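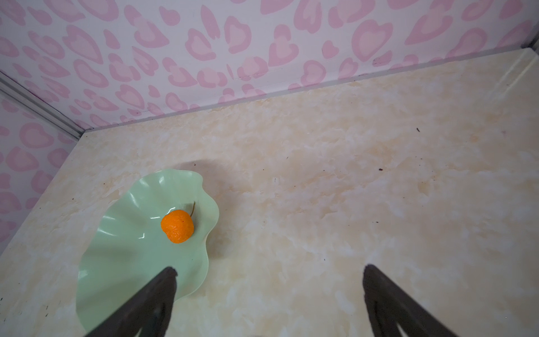

果盘陈列看起来是陈设里最省事的一环，Kandholm的陈列主管却为它单独写了一份作业说明。这家公司向样板间和餐具门店供应仿真蔬果，目录内现有344个品种。“先定盘，再定果。”这位主管在采访中说。她偏好浅薄荷绿的波浪边盘，盘沿起伏，釉光或塑料光泽都会在弧面上形成高光，中央只放一颗带弯梗的橙色小果，轮廓就已经成立。“单果用来检查比例。盘心留白过多，就换小一号的盘，不要急着加果。”

她把仿真果的质量问题归为2类：表皮和果梗。表皮过于光滑，在射灯下会出现整片反光；带细点或褶皱的表皮能把反光打散。果梗的问题多出在角度。“梗垂直插入，看上去像一根钉子。我们要求梗有弧度，向一侧倾斜。”名为Rindance的系列自去年10月起改用弯梗，旧款直梗已停止补货。

组合陈列另有一套规则。按照她的做法，体量最大的一组靠后，长形蔬果斜放在前，深色小件填在缝隙里，允许被遮住一部分。“完全露出来的小件会抢位置。”她认为一盘之内颜色可以多，但红色只应成片出现一次，通常由葡萄承担。
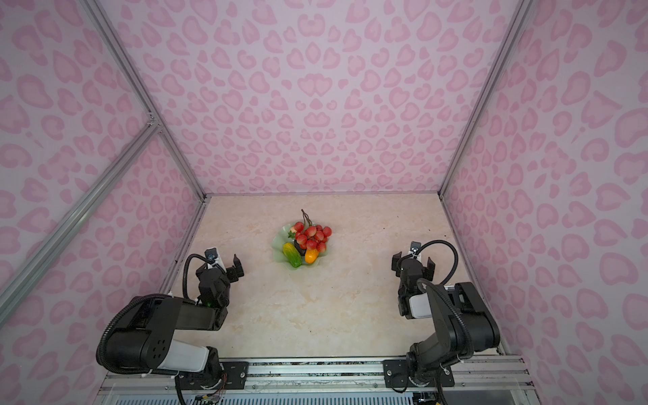

浅绿波浪边盘中的组合：红葡萄居后，前方为带黄斑的绿色瓜形蔬菜与橙黄色芒果。

谈到台面，她主张使用浅色仿石纹。米色纹理对比度低，不会干扰盘沿的阴影。背景则可以大胆一些，粉色图案墙面与浅绿盘色相距较远，盘形反而清楚。“客户常常要求墙面全白。全白可以，但浅色盘的边缘会变弱，灯位就得重新调。”

耐用性方面，该公司在Muriithi门店的陈列盘每8周检查一次，重点是果梗根部和表皮压痕。单盘最多可重复摆放200次，之后整套更换。她不建议只换其中一件：“新旧件的色差在仓库里看不出来，到射灯下面很明显。”

对于黄色长形果，她的要求是表面纹路沿长轴走向，摆放时略微偏斜，并与相邻的圆果贴靠。两件之间如果留缝，光线会落到盘底，形成一块多余的亮斑。

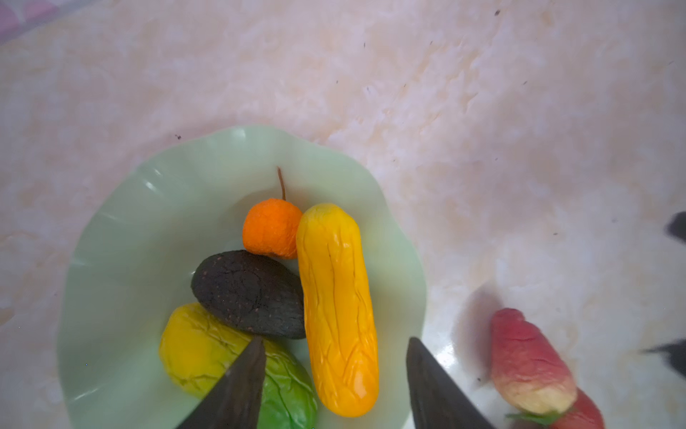

清洁与存放

清洁只用微湿的软布，先擦盘沿内侧，再擦盘底。仿真果不浸水，带梗的品种用软毛刷处理梗根。存放时果与盘分开，圆果装入分格盒，长形果平放，上方不压重物。该公司使用的分格盒型号为Bultance，葡萄类因枝梗较高，需另用深盒。“入盒之前先看梗。”她说，“梗压弯了，复位以后角度也不准，这一件就退出陈列。”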